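Play Kitchen, Before the Sorting
Gallery, posted April 4, 2021

The Trondberg play kitchen has been open for business since last May and has yet to serve a hot meal. What it does have is stock. The inventory sheet we inherited from Plirneddale lists 115 items, one of them entered only as "lid (whose?)". Sunday seemed a good day to get things out and look at them, with a pot of coffee and low expectations.

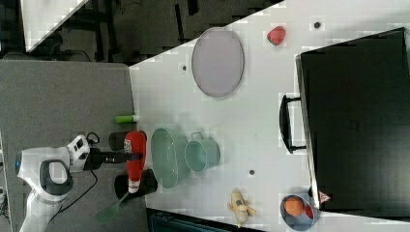 Our menu has always leaned toward fruit. Filali, the toy library that passed along most of the groceries, believed in a balanced diet and apparently also in never sending a vegetable. So breakfast is a banana, a strawberry, and whatever is in the blue bowl, which on this occasion means an orange and a small red companion. The gray oval plate could hold the lot, though it would look like hotel catering. Ketchup is available for anyone who wants it on their banana, and going by past seasons, someone will. The green slotted spatula stays in the collection despite there being no pan on the sheet. Ustunell has promised us 2 pans. They have been promising since the old shelves.

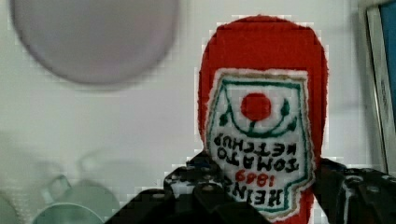 Heinz Tomato Ketchup, embroidered label, served upside down.

Catalog number 3046, if you're keeping up at home. Spot clean only, says the sheet, in handwriting that has clearly learned the hard way. Cups and crockery go up next, once we settle whether a mug counts as a cup.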